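Wornudthorpe Neighbors Board > House and Home > White tabletop, am I going to regret it?

fetivberg_flats
Okay so we're finally replacing the kitchen table and I have fallen hard for a big white one. My sister says I'll hate it inside of a month. We have 2 kids, one of them in a serious beet phase. Has anybody lived with white for a while? Budget is tight so this has to last.

kukinano
Had one for 5 years and I'd buy it again tomorrow! You see the mess, so you wipe the mess. Our old dark one was filthy and we just didn't know it (my mother-in-law knew it).

ellis_on_oak_st
Hard no from me. Turmeric. That's my whole post.

kukinano
Baking soda paste, Ellis, leave it on 20 minutes. I've told you this before.

ellis_on_oak_st
And I told YOU it took the shine off. Now I have a yellow spot with a dull ring. Looks like a fried egg.

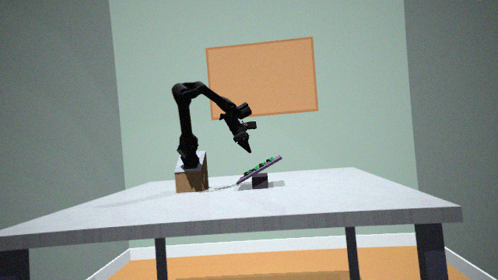

SigitaR
Size is what I'd worry about before color. We went large and white in July and the first week it felt like eating in a dentist's office, it was so blank. What fixed it for me was one warm thing near the middle. Look at that tan box with the wood grain on the white top, even something that plain takes the chill off. I use an old bread board with the salt and the napkins on it and the room feels completely different. Cost me nothing, it was my aunt's. Oh and get placemats you can throw in the washer, the wipeable kind curl up.

fetivberg_flats
Ooh, I do have a bread board. Is yours shiny or matte? The store has both and the matte is more money.

SigitaR
Matte. Fewer glare problems with the window right there. It does hang on to pencil marks though, my son does his math homework at it and I'm forever going over it with one of those white sponges.

ellis_on_oak_st
Those sponges are sandpaper, people. You're sanding your table.

kukinano
Gently sanding!

mudroom_mike
I'm with Ellis on this one. We sold our white one and got a beat up oak table at the church sale, and I haven't thought about a stain since. Kids carve on it, who cares. If the budget's tight I'd go used and go ugly.

fetivberg_flats
My husband would love you, Mike. I think I'm still going white, matte, and the beets get eaten on the porch until spring. Sigita, do you oil the bread board or just leave it?

SigitaR
Mineral oil when it starts looking thirsty. Let it sit overnight before it goes back on the table or you'll get a greasy square, ask me how I know.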